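4. What the comfort ratings can and cannot tell us

4.1 The problem with asking

The claim that a backless seat makes people leave sooner is repeated so often in the café and waiting-room literature that it has stopped being treated as a claim. Zabala, in his review of seating guidance for small businesses, traced most of the citations back to a single trade pamphlet that reported no sample size. We began this study expecting to confirm the effect and put a number on it. We are now less sure that there is an effect of the kind people have in mind.

Our first concern is with the ratings themselves. In the Flerville sample, 612 customers filled in a short card on leaving. They marked comfort on a scale from 0 to 100 and wrote down how long they thought they had stayed. Both answers were given standing up, at the counter, with a coat on. A person who has just stood up is a poor witness to what sitting felt like 30 minutes earlier, and a person waiting to pay has reasons to finish the card fast. We found a heavy pile-up of answers at the round numbers, which suggests that many people used the scale as if it had only a few steps.

Self-reported stay was worse. When we compared the cards with the till records, customers on backless seats overstated their stay more than customers on chairs did. One reading is that discomfort makes time seem longer. Another is that the backless seats were near the door, where the clock hangs, and that people looked at it and rounded up. The original design gave us no way to tell these apart, and we do not think that any of the earlier studies using exit cards could do so either.

4.2 Who sits where

Seats are chosen, and this simple fact does a great deal of damage to the published results. Someone who plans to drink a coffee and go will take the nearest perch. Someone who has brought a laptop will look for a back to lean on and a wall behind it. If we then find that people on stools leave early, we have learned about their plans for the morning. Partanen made this point in an unpublished thesis, and it has been politely acknowledged and then ignored by most of the papers that cite her, including one of our own.

We tried to get around it in the Toledo phase by having staff seat people on arrival. This worked less well than we had hoped. Regulars went to their usual places whatever they were told. Couples refused to be split between seat types. On busy mornings the staff gave up on the seating list altogether, and the entries for those hours are plainly filled in after the fact, all in the same pen. We have left those hours out of the main comparison, though we are aware that dropping the busiest periods from a study of how long people stay is not a neutral act. Results with the hours put back in are given in the appendix and are a little kinder to the standard view.

With the busy hours removed, the difference in stay between chairs and backless seats was small and ran in the expected direction in only one of the two rooms. In the other room it ran the opposite way. We could tell a story about the second room (it is warmer, and it has the better window), and a reviewer of an earlier draft urged us to tell it. We would prefer to leave it alone. A story invented after seeing the numbers would fit any result we had obtained.

4.3 "Stool" as a category

There is a further difficulty, which concerns the word. Studies of this kind compare "stools" with "chairs" as though each were one thing. The Jaltness survey put bar stools, milking stools, piano stools and upholstered cubes under a single code. The Retis guidelines do the same and then recommend a maximum waiting time for the whole group. Seat height alone would lead us to expect different results within the category, and so would the edge of the seat, the padding, and whether there is anywhere to put one's feet.

Ahuja and Maurya coded the seats in their study by eye from catalog pages. When we repeated the exercise with two coders working apart, they agreed readily on height and on the number of legs and disagreed often on padding. A thick seat can look padded when it is hard, and a thin one can be softer than it looks. They also disagreed on what counts as a back. Some seats have a low ridge along one side, too low to lean against but high enough to be felt, and one coder called these backs while the other did not. A seat of the general sort in Figure 3, gray and square with rounded corners on chrome tubular legs, would have gone under "stool" in all of the schemes we reviewed, and nothing in that label says how it would feel after half an hour.

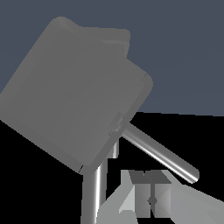
Figure 3. Square-seated gray stool with chrome tubular legs, shown tilted. Computer rendering.

It may be objected that broad categories are good enough for practical advice, and that a café owner buying furniture does not need a theory of padding. We have some sympathy with this. But the advice being given is not modest. Owners are told that changing their seating will raise turnover, and some have spent real money on the strength of it. If the category hides differences larger than the effect being claimed, the advice is a guess, and it ought to be sold as one.

We recoded our own data with four separate features in place of the single label. Height kept a weak relation to stay. The rest did not survive the correction for multiple tests, which may mean that they do not matter or that our sample was too thin once divided up. In the Toledo rooms only 13 visits fell into the cell for low, padded, backless seats, and we would not ask anyone to change their mind over 13 visits.

4.4 Fatigue, and a note on the staff interviews

Interviews with staff were collected by Nazma Sheikh in December, after the seating phase had ended. They are the part of the study most often asked about when we present it, and the part we trust least. Staff were confident that people on backless seats left sooner. They had also been told at the outset what the study was for, a mistake on our side that we should have caught at the pilot stage. Several of them mentioned customers shifting about, crossing and uncrossing their legs, or turning to lean on the counter. These remarks are useful as hints about what to record next time. They are not evidence about length of stay, and we have kept them out of the tables.

The fatigue account itself remains plausible. Sitting without support is tiring, and we see no reason to doubt that it becomes more so over a long stay. What we doubt is that most café visits last long enough for it to matter. The median visit in both rooms was over before the comfort ratings of the two seat types began to separate, and those ratings, for the reasons given in 4.1, are themselves weak. Any test of the fatigue account will need visits of known length, seats assigned by someone with no stake in the outcome, and a measure of comfort taken while the person is still sitting down. The next section describes the till records in more detail, including the gaps in the Flerville series and how we handled them.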